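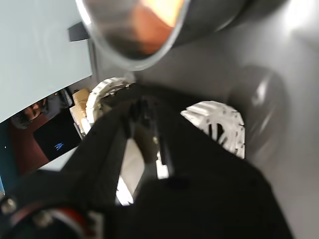 Wie weit ist der Therapiegarten in Noltumley?
Sechs von acht Hochbeeten stehen und sind befüllt, die letzten zwei kommen im April dran.

Zwischenbericht an den Förderkreis Drovon, Stand 24. März 2020

Liebe Leute bei Drovon,

ihr wolltet es kurz, ich versuch's (wer mich kennt, weiß, wie das ausgeht). Seit dem letzten Bericht ist im Garten richtig was passiert! Die Erde kam von Kumimport, gute torffreie Mischung, allerdings in zwei Fuhren, und die zweite stand erst mal vor dem falschen Tor. Yavuz Gezer hat dann einen halben Vormittag lang Schubkarren geschoben und war am Abend entsprechend gut gelaunt.

Zum Geld: Ausgegeben sind bisher 3.261 Euro, das meiste für Lärchenholz, Erde und die unterfahrbaren Tische, damit man auch im Rollstuhl mit den Händen ans Beet kommt. 1.000 Euro habe ich für Wege und Wasseranschluss zurückgelegt, da fehlt mir noch das Angebot von Gündoğdu. Sobald es da ist, schicke ich es euch rüber.

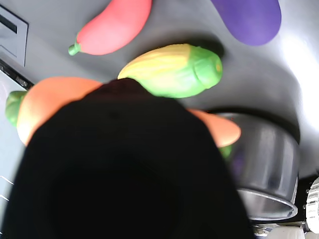

Möhre mit Grün, in Orange

Gepflanzt sind Salbei, Zitronenmelisse, Thymian und eine Reihe Pflücksalat. Gerade die Melisse ist bei den Bewohnern der Renner, da wird gezupft und gerieben und gerochen, und plötzlich erzählt jemand von Omas Garten, der sonst die ganze Stunde schweigt. Die Gruppenstunden ruhen im Moment leider. Ich gieße und jäte also allein weiter und stelle Töpfe mit Kresse vor die Wohnbereiche, mal sehen, wie das ankommt.

Offen sind noch der Handlauf am Hang und die Beschriftung der Beete. Beim Handlauf bräuchte ich von euch eine Zusage, ob der aus dem jetzigen Topf bezahlt werden darf.

Liebe Grüße aus dem Matsch!

Drucken | Per E-Mail senden
6 Mal geteilt | 3 Kommentare

Gerda: Die Melisse bitte einkürzen, sonst habt ihr bald nur noch Melisse!

R. Lohse: Gibt es Maße zu den unterfahrbaren Tischen? Wir planen was Ähnliches.

Yavuz Gezer: Es war ein ganzer Vormittag.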